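Kirnico Stage Workshop, notebook, August
Entry 23: staged reading of "Toltorska"
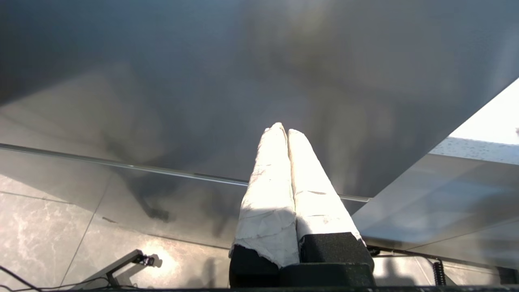
Run-through of the second act began at 4 p.m. with Golshifteh Kermani reading the mother and Ludivine Bouvier giving the stage directions. The act is still too long by 5 minutes. The translator has approved the cut to the letter speech; the new pages are in the Safavi folder.

Sound: the train cue is to enter after the line about the coat and must be lower than at the last reading. Levels are marked in the prompt copy.

Programs: 800 ordered. The playwright's note is to be printed in both languages, with the Romanian first.

Outstanding: confirm the panel chair for the talk after the reading; return the music stands to Sastora; retype page 23, where two speeches are assigned to the wrong sister.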